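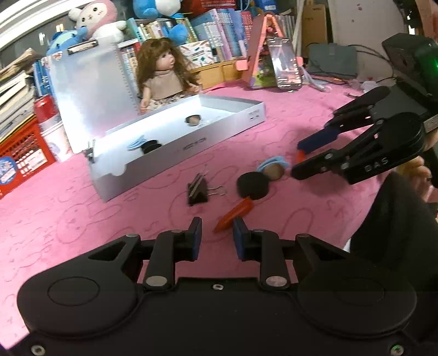 On the pink table at Lorau hall: an open white box, binder clips, a clipboard and a long-haired doll behind. Photo: Britta Lenz

Odds and ends swap fills Lorau hall

21 Apr 2019
By Britta Lenz

Hair bands, binder clips, felt pens, dolls. If it has been sitting in a kitchen drawer for years, it was probably on a table at Lorau hall this weekend, where the spring odds and ends swap had its biggest turnout yet.

Organisers took in 817 items over the two days, up from last year, and 44 households signed the book at the door. Doors opened at ten. By half past the queue was back to the bike racks.

The rules are simple. Bring a box of small things you no longer want, tip it out, sort it, take home what you like from anybody else's. No money changes hands. Nothing bigger than a shoebox, nothing with a plug, no knives. Whatever is left at the end goes to the Tralten reuse shop on the main road.

"People think they have nothing to bring," said Lizeth Ospina, who started the swap with two neighbours in her front room. "Then they open the drawer. One drawer and you've filled a bag."

There were 16 tables this time, each with its own cover so visitors can find there way back to a thing they saw earlier. Blue for kitchen bits, green for sewing, yellow for tools and screws. Pink, with the cartoon outlines, is stationery, hair things and toys, and it was the busiest by a long way. The pink covers were run up from a roll of fabric given by Ccori, the curtain shop, which is closing its Lorau branch in July.

Sorting is done in shallow open boxes, mostly white card ones saved up over the winter. Things get put in, taken out, put in somewhere else. A fair bit of it never stays sorted for long.

Walter Taipe came with a carrier bag of old office supplies from a job he left years ago. Clips mainly, plus a few clipboards. He went home with a biscuit cutter and a ball of green wool. "My wife asked for the wool," he said. "The cutter was me."

Hair bands went quickly too, pale colours first. Dolls slower. Several had been brought by families whose children have moved on to other things, and a couple were quietly taken back again before closing. One girl of six swapped a bag of marbles for a doll with a fringe and then would not let anyone else carry it to the car.

Not everything ran smoothly. The tea urn packed up before noon on the first day and a kettle had to be fetched from over the road. Parking was tight all weekend, with cars along both sides of the lane, and the bus had trouble getting by at one point. Ospina said sorry to residents and has asked the Kiltance garden centre whether its overflow field can be used next time.

There were also grumbles about early birds. A few visitors were seen filling bags at the door before the boxes had even reached the tables, and some said the better pens and craft items were gone by eleven. A limit of one bag each before midday is being talked about.

Noémie Le Goff, on the sewing table both days, would like to see it brought in. "Its a swap, not a race. If you come at two o'clock there should still be something nice." She had run out of zips by then. Buttons, plenty.

The mending corner was new this year. Loose doll arms, snapped necklaces, boxes with split corners, all looked at for free while you wait. Around 200 repairs were written down, though the sheet for the first morning has gone missing so that may be on the low side. Glue ran short. Anyone with spare craft glue or strong thread is asked to drop it at the hall office, weekday mornings.

Lost property: one child's grey mitten, reading glasses in a red case, and a set of keys found under the tools table. The keys have been handed to the hall office. Please bring something to show they are yours.

The next swap is planned for July, date to be confirmed once the hall's summer bookings are settled. Tables are free but need to be asked for in advance. Helpers wanted for setting up on the evening before and for the clear-up, which took until nearly eight this time.

Nidia Villanueva is taking names for both. Leave a note in the swap tray at the hall office, with a phone number, and say which day suits. She is also after lidded boxes, any size up to a shoebox, clean and dry please. Margarine tubs no longer needed, the hall has enough.

Correction: our notice last week gave the closing time as four o'clock. The swap closed at five on both days.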